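September – bench notes, sidewalk delivery cart

Back on the Dudlow cart after two weeks off it. Goal for this stretch is still the same, get it to follow a person at walking pace without running up on their heels and without stopping dead every time a shadow crosses in front. Shivam Solanki wants something he can show the Grewal people, so the follow mode comes first and the curb stuff waits.

Old notes said the stop distance was set to 600 mm. It wasn't. Somebody (me, probably) had put 295 in the config while we were testing indoors and never put it back. Explains the near miss with the recycling bin. Set back to 600, wrote it on tape on the lid this time.

Battery: pack no. 2 sags badly under load, swapped for no. 4. Do not put no. 2 back on the shelf with the good ones. Left front wheel hub still ticking. Grunen sent the wrong bearing agian, emailed them.

Morning runs, follow mode:
run 1 – lost the person at the corner, stopped, fine
run 2 – same corner, picked up the doorpost and followed that, i.e. sat there
run 3 – OK all the way
run 4 – OK but jerky, wheel command flipping between two speeds

Jerky one is the filter, I think. Window too short. Changed to 15 samples, smoother but now slow to react when the person stops. Try something in between tomorrow. 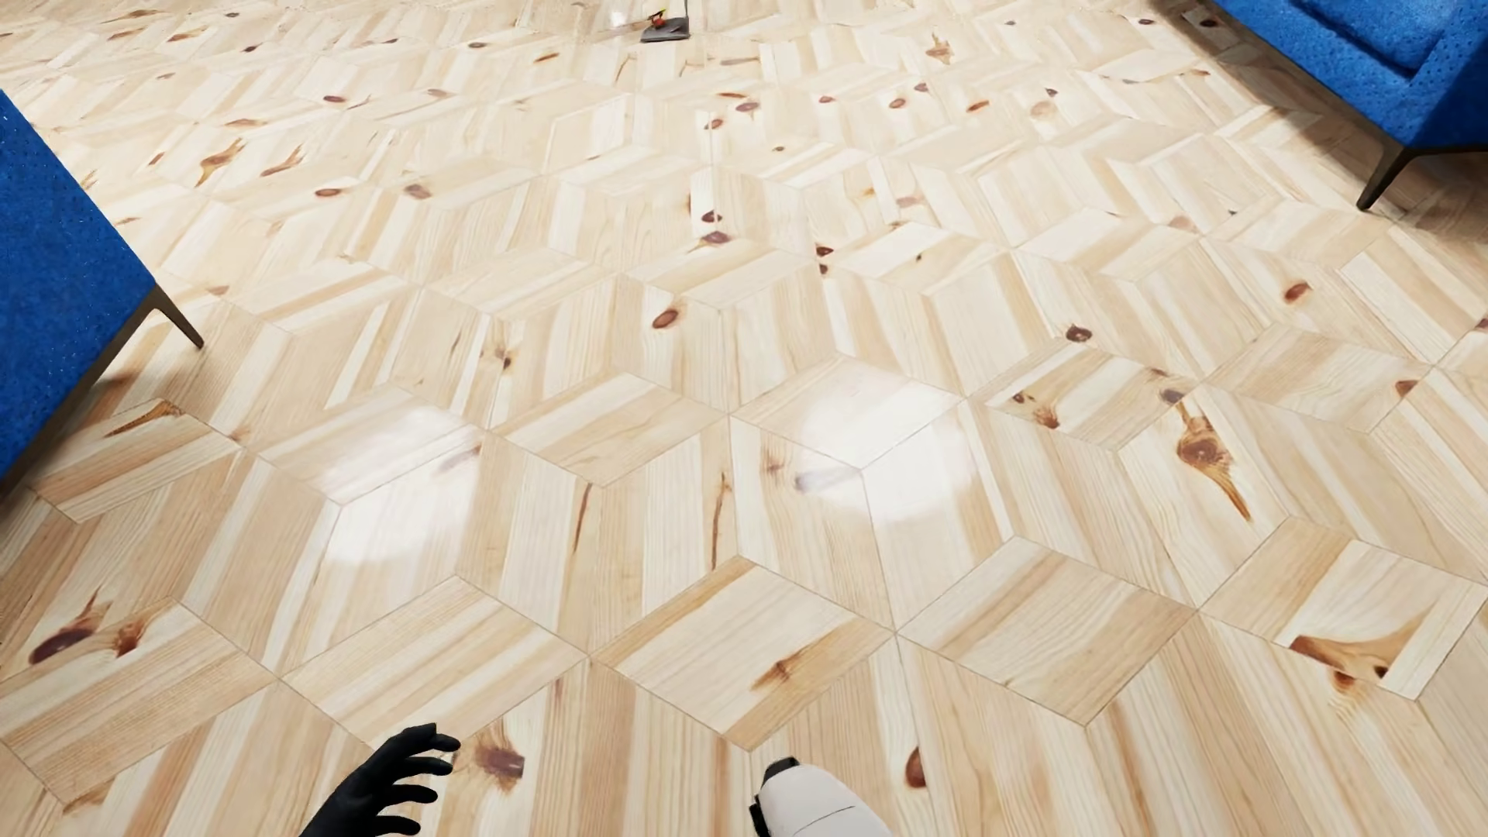

False stops are the real headache. Cart is sure there is a step down where there is no step down, mostly on patterned ground. The obstacle code leans on edges and brightness way too much, so anything that looks like relief gets treated as relief. Worst kind would be a tumbling blocks floor, that pine parquet with the rhombuses – it's dead flat, and even I read it as stacked cubes, so what chance has the edge detector got. The gray seams would give it outlines for free and the knots are about as good as speckle noise. Want that pattern in the sim set along with crosswalk stripes and the checkered tile. If depth says flat and edges say step, depth should win. Right now it's the other way round and I can't find where that got decided. Check the Cesetti branch, might be inherited from there.

Afternoon: logging drops out at around 40 percent of the disk, no idea why. Rebooted, came back, lost the file from run 3. Naturally the good one. Runs 1, 2 and 4 are copied to the share.

Talked to Shivam re the beeper. He says too polite, people don't hear it over traffic. I say any louder and we get complaints from the office downstairs. Left it as is for now, maybe a second tone for reversing only.

To do
– filter window, try a middle value
– find where edge vs depth priority is set
– patterned floors into the sim set
– label battery no. 2 DEAD
– chase Grunen on the bearing
– disk thing, look at log rotation frist
– ask Shivam what Grewal wants to see, indoor or outdoor

Left the cart on charge, e-stop in.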